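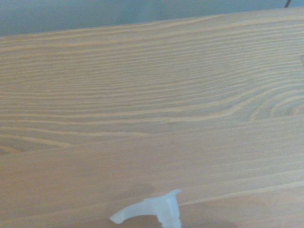 Edge joints and flat tops: an interview with Yanti Hutapea

Yanti Hutapea has made softwood tabletops at Wendora for 6 years. She sells them without legs, mostly to workshops and classrooms that already own a frame. We met at her bench in February to talk about pale timber and the joints between boards.

Her first point concerned board selection. "People sort by colour and stop there," she said. "I sort by end grain first, then by face. Two boards can match in colour and still move differently through a wet summer."

A board with fairly straight grain can sit beside one with a cathedral figure, in her view, provided the figure is kept back from the joint. Loops close to an edge are harder to plane cleanly, as the grain changes direction under the blade. "You get tear-out on one side of the arch. Turn the board around and you get it on the other side. I go to a scraper at that stage."

The joint itself is glued without dowels or biscuits. Hutapea planes both edges together, folded face to face in the vice, so that any error in the angle cancels when the boards are opened out. She checks the dry fit against a window. Light at the ends is a fault. A sliver in the middle is acceptable if one clamp closes it.

"A good seam reads as a pencil line," she said. "If it looks like a gap, filler won't help you. The filler goes darker than the timber within a year or so."

Clamping time at Wendora is 5 hours in winter. Clamps alternate above and below the panel to keep it from cupping, and the squeeze-out is lifted with a chisel once it has turned rubbery.

On finish, she favours a matte surface for any top that will be worked at. Gloss shows every scratch and throws the overhead lights back at whoever is standing there.

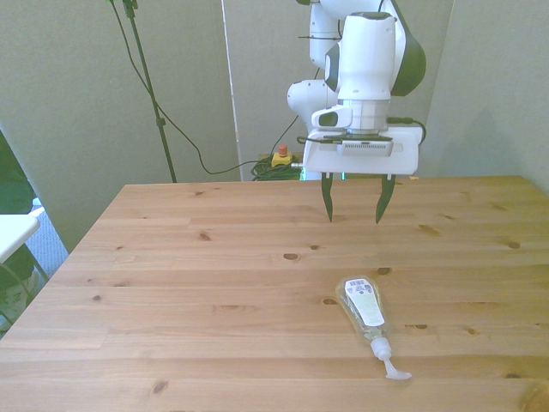 "Long planks, all running the same way, and screws in slotted holes underneath so the top can move across its width," she said. "It's the plainest layout there is and I'd use it for most benches."

Obsa Abdella, who handles timber buying, joined us for the last part. He now takes pine in packs of 127 boards and expects to reject a share of each for twist. The rejects are ripped down for battens.

Asked about maintenance, Abdella kept it brief. "Damp cloth, then a dry one. Sand along the grain with fine paper if it gets grubby, and recoat the whole top. Patches of new finish always show on pale pine."

Hutapea added that honey tones deepen with daylight, so anything left standing on a new top should be shifted every few weeks.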